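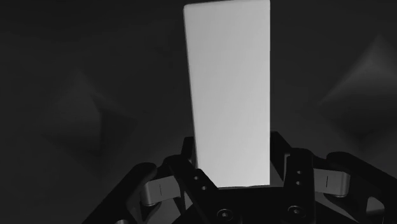 Wrist-view grasp checking

From the Llanos robotics wiki

Wrist-view grasp checking (a lot of us just say "wrist check") is a way of getting a robot to decide whether it's holding a thing properly by looking down its own gripper with a small camera. You train the checker almost entirely on rendered pictures from a simulator, then you put it on a real arm and hope. I've been working with it long enough that I got asked to write this entry, so it's going to be in my voice, and anybody who wants it drier can edit it.

Where it came from

The version most people here use started at Budby, the small lab where Nelly Chambi and I shared a bench and one very slow computer. Nelly had a picking system that kept failing in the same boring way. The arm would close on a part, lift, travel all the way over to the bin, and open its fingers over the bin with nothing in them. The finger position reading was supposed to catch that, and mostly it did, but thin parts fooled it all the time. A finger that's closed on a thin sheet and a finger that's closed on air give you very nearly the same number.

So she wanted to look. We already had a camera mount on the wrist for something else, and her idea was that one gray picture taken right after the fingers close should tell you most of what you need: is there an object, is it between the fingertips, and is it tilted. Eusebio Cabrera, who was at Cliden back then, had been building a simulator called Hovside and was happy to let us have it as long as we sent him every bug we found (we sent him so many bugs).

How it works

The basic loop is short. The arm moves in and the fingers close. The camera takes one picture before the lift. A small network reads the picture and gives back three things: a yes or no on whether something is held, a tilt angle, and a score for how far the object sits from the middle of the grip. If the answer is bad, the arm opens up and tries again without wasting a trip to the bin.

Only one picture gets used. People ask about video constantly, and we did try it! It helped a little with slipping, but the whole thing got slower and the training set got enormous, and for simple parts I'd still start with the single picture.

Everything is in grayscale too. That began as a shortcut, to be fair. The real camera we had gave awful color under the shop lights, and matching awful color in a renderer is a miserable way to spend February. Once we dropped color on both sides, the simulated pictures and the real ones got a lot closer to each other and we never went back.

Making the training pictures

The training objects are plain blocks. Tall ones, squat ones, thin ones, all without labels or patterns on them, so the network has to go by edges and shading and where the object meets the gripper. Hovside drops a block into the grip at some random angle and offset, closes the fingers using its contact model, and renders what the wrist camera would see. It already knows the true tilt and offset, so the labels come free, and that's the whole appeal.

The gripper has to be modeled carefully. I mean all of it: the linkages, the screw heads, the holes in the finger bars. Our first model had smooth gray sticks for fingers and the network trained on it was hopeless on the real arm – it kept deciding that screws were the corner of a part. After Eusebio put in the proper hardware, that particular mistake went away in one retraining.

Backgrounds are the other half of it. We keep them dark and soft, with a few blurry faceted shapes thrown in that don't mean anything. They're there so the network learns that stuff in the distance can be ignored. With a perfectly blank background it learned that any shape outside the gripper was an object, and then the first real table it met sent it into a panic.

Brightness gets shuffled as well. Some blocks come out nearly white and some are almost as dark as the fingers. Dark block against dark finger is the hard case, and I'd put in more of those than feels reasonable.

Results

The number everybody quotes comes from the Budby trial, so I'll give it with the bits that usually get left off. We trained on rendered pictures only and then ran 382 real grasps on parts the network had never seen. It got the held-or-not call wrong on 20 of them. The old finger position check, run on the very same grasps, got 45 wrong. That's a good improvement and I was thrilled with it, but these were all box-shaped parts in one room with one gripper, and Nelly would want me to say that twice.

Later we added real pictures to the mix, 1464 of them, all labeled by hand (mostly my hand). The held-or-not call hardly moved. Tilt got noticeably better, and I think that's down to real fingertips squashing and shifting a bit under load in ways the simulator's fingertips don't. Eusebio thinks it's lens blur. We've had this argument over several lunches and neither of us has run the test that would settle it.

Where it falls down

Shiny parts are bad. A reflection of the finger on a polished face looks a lot like a second finger, and the offset score goes all over the place.

Anything wide enough to hide both fingertips is bad too. The camera can't see the contact, so the network ends up guessing from the linkages, and you may as well go back to reading the finger position.

Then there's the camera mount. If it gets knocked even slightly, every tilt reading after that is off by the same amount, and it fails quietly, with nice confident scores the whole way. I lost most of a week to a loose mount once. Now I run a check with a known block at the start of each session and compare the tilt to what it should be, and I'd beg you to do the same.

Soft things like bags and cloth are outside what the method was made for. A couple of people have tried it anyway, and I'd love for one of them to add a section.

Things people mix it up with

Grasp planning is choosing where to grab before you move, and wrist checking doesn't do any of that. It only looks once the fingers are closed. You can put it behind any planner you like, including a person with a joystick.

It also gets confused with slip detection, which watches an object during the lift and usually works from touch or force readings. The two go together nicely. At Budby we ended up running both, with the wrist check going first and slip detection taking over once the arm started to rise – if you can only afford one and your parts are rigid, I'd take the wrist check, though Nelly says the opposite and she's run more parts than I have.

Setup notes

Use the same lens settings in the simulator as on the arm, and measure them yourself. The numbers on our lens sheet were wrong.

Fix the exposure. Auto exposure will brighten the whole picture when a dark part comes in, and then your fingers don't look like the fingers it trained on.

Save every picture where the arm retried, along with the scores. Those are the ones you'll want when you retrain, and they're a pain to recreate later.

The block sizes and the gripper model from the Budby trial are in the Hovside starter folder. The tilt sign is flipped in the older copies, so check which one you have before you start.

Last edited 23 April 2023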